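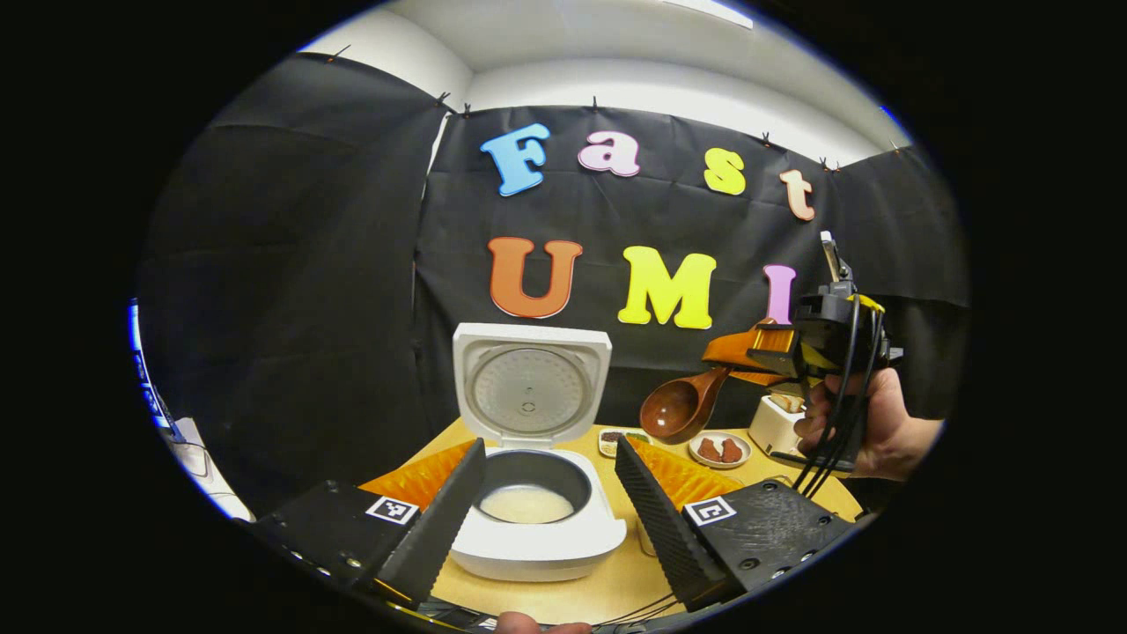 Four hundred bowls of rice

I have been suspicious of the phrase "learned from human demonstrations" for as long as I've been reading robot papers, mostly because the humans get half a sentence and the network gets six pages. So when Damilola Ekwueme offered to let me spend a day at the table with the grippers, I said yes, and I came home with a sore thumb and most of my doubts in place.

The job was rice. You hold a gripper in your hand, you do the kitchen task with it, and the recording of you doing it becomes one example. The target for the task was 400 examples. I was on the session for 26 of them, and Damilola threw out 16 of mine. Her reasons were fair. I paused too long, or I drifted off to look at something, or I let go of the paddle and then went back for it. A learning system will copy a hesitation as happily as it copies anything else.

What bothers me is what gets left in. After a dozen takes you stop serving rice and start performing the version of serving rice that doesn't get deleted. Your wrist finds one path and stays on it. Vilho Lehtinen, who was on the other gripper for part of the afternoon, moves more slowly than I do and goes in from a higher angle, and I'd guess you could tell our files apart without any labels. Is that variety, or is it two people's habits stacked in a pile? I asked. The answer was "both, probably," which I appreciated more than a confident one.

Then there is the set. Same pale table, same black curtain, same FAST UMI in big foam letters over the cooker, a plate of meat, a toaster. I understand wanting a tidy place to work. I also know what my own kitchen counter looks like, and it has mail on it. Bence Kiss says the plan is to move the whole thing into other rooms in October. I'll believe the October rooms when I see the October data.

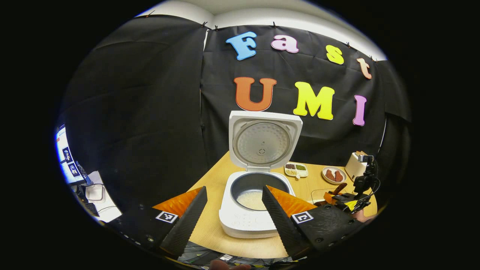

The dry grains question

Bautista Gaete and I argued about the pot. With raw rice lying in the bottom you have one sort of problem, and with cooked rice in it you have another. Cooked rice sticks and clumps and comes up in lumps. Raw grains slide off whatever you put near them. To my mind those are separate tasks and should be counted separately. Bautista would sooner keep them under one heading and let the training sort it out. He may be right, but "let the training sort it out" is also what people say when the spreadsheet has one column too few.

A few smaller complaints, for anyone thinking of trying this. The cables get in the way of your hand. You lose the feel of what you're gripping, so you squeeze harder than you need to, and I assume that squeeze is now in the data too. And check the lid before every take. I forgot twice.

I've asked to see the results on a cooker the system has never met, with a lid that opens some other way. Jamie Kettle has an old Bisht one he's willing to lend. No date for that yet.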